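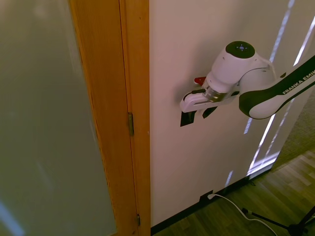 Trotsteadの壁用補修パテ、やっと使いました!

引っ越して3年、額を掛け替えるたびに増えていく画びょうの穴がずっと気になってたんですよね。見ないふりをしてたんですが、11月に母が泊まりに来て、最初のひと言が「穴だらけじゃないの」。はい、買います、と(笑)

買ったのはチューブ入りの60g、色はホワイト。小さいヘラが付いてきます。穴にむにゅっと押し込んで、ヘラで横にすっとならすだけ。においはほとんどなくて、窓を閉めたままでも平気でした。これは冬にはうれしい!

ただ、キャップがとにかく固い。濡れた手だとまず開きません。あと説明書の字が小さすぎて、スマホで拡大して読みました。乾くまで3時間と書いてあるけど、深いネジ穴は翌朝もまだ少しやわらかくて、上からもう一回足しています。

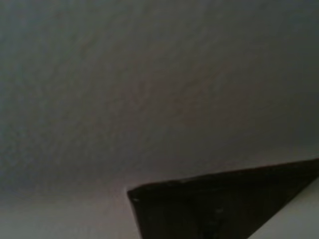

それと、凹凸のある壁紙だと、ならしたところだけつるっとして、斜めから見るとけっこう分かるんです。友達のYupinに教わって、半乾きのうちに湿らせたスポンジでぽんぽん叩いたら、だいぶなじみました。完璧ではないけど、うちはこれで十分かな。

前に使ってたPlingateのほうは伸びがいい代わりに乾くとやせるので、画びょう穴ならTrotstead、細いひび割れならPlingateって感じです。ヘラはPlingateの勝ち。しなり方が全然ちがう!

星は4つ。キャップさえ直してくれたら5つにします。次は廊下のネジ穴をやる予定で、もう1本注文しました。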